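The Little Shop That Ate My Month

02/03/2019

I have 657 customers. I know this because the game tells me every night when I pull the shutters down, right after it tells me how much bread I threw away. Kedance came out on phones and tablets with hardly any noise, and I downloaded it to fill a train ride. Four weeks later I'm still filling train rides with it, and a few dinners too (sorry, everyone).

The setup is about as plain as they come. You run a corner store in a hill town called Grajales. Buses come through, people get off hungry, and you sell them things. There's a timer on each bus, and the whole art of the game is guessing what the people on it want before the doors open. School bus? Crackers and juice. The late coach from the coast? Anything hot, and quickly. Get it right and they remember you. Get it wrong and they walk over to Brudetti, the glossy chain store across the square, which has a sign twice the size of yours and plays the same eight notes of music all day long. I have grown to hate those eight notes so much!

A Small Team With a Big Town

Kedance is the first release from Vokex, a studio that is basically two people. Yeison Sotelo writes the code and Brayan Lozano does the art, the music and, going by the credits, the voice of the goat. They started in May with a prototype that had one shelf and one customer, and Sotelo told me they played it for an entire afternoon before they noticed they hadn't put in a way to lose.

"So then we added Brudetti," he said. "Every town needs somebody to be mad at."

Lozano drew 600 townspeople for the finished game. They aren't swapped hats on the same body, either. I've been watching for repeats and I keep getting caught out by somebody new – a man carrying a door, a pair of twins who only ever buy one newspaper. Some of them have little stories that move along a bit each time they visit, and if you run out of what they came for, the story stops until you restock. I once closed early to save money and missed a wedding. I reloaded. I'm not proud of it.

Where It Gets Clever

The shelves are what hooked me. Your store is a grid, and every item affects whatever sits next to it. Coffee lifts pastry. Soap ruins cheese, which seems fair. By the second week you're dragging things around with your thumb for ten minutes before opening, trying to squeeze one more good pairing out of a corner, and the game lets you do it with no clock running. It's a lovely quiet part of the day. Then the first bus honks and it all goes sideways.

There are 900 possible pairings to find, and the notebook that tracks them is a treat in itself, full of Lozano's scribbles. My best single day brought in 1,779 coins, all thanks to a pairing I won't spoil, except to say that you should try putting the umbrellas somewhere silly.

I do have grumbles. The text is tiny on a phone, and on an older one the square gets choppy when two coaches arrive together. The tutorial goes on too long and then skips the one thing I needed, how to send stock back (hold the crate and swipe down). Sotelo says bigger text is coming in the next update, along with cloud saves, so you can move between phone and tablet without starting over.

You pay once, and that's it. No gems, no energy bar, no waiting until tomorrow for your bread to bake. I'd have forgiven them a gem or two after this many hours, but it's so nice to open a game on the bus and just play it.

Vokex is already working on a winter chapter, with snowed-in roads and fewer buses and a stove you have to keep fed. Lozano has drawn the goat a scarf. I plan to have Grajales completely in my pocket before the first flake falls, and Brudetti can play its eight notes to an empty store.
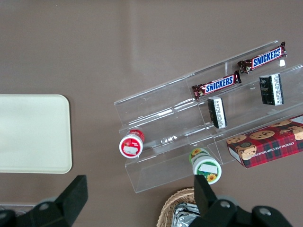
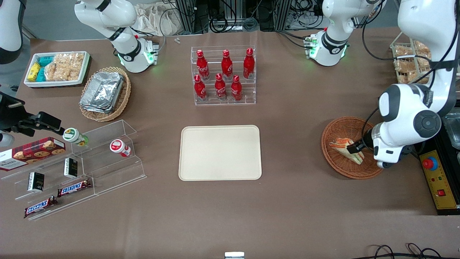
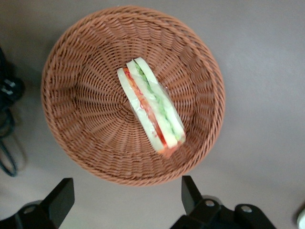

Center: packaged snacks on a white tray and a sandwich over at the right. Last: a round woven basket.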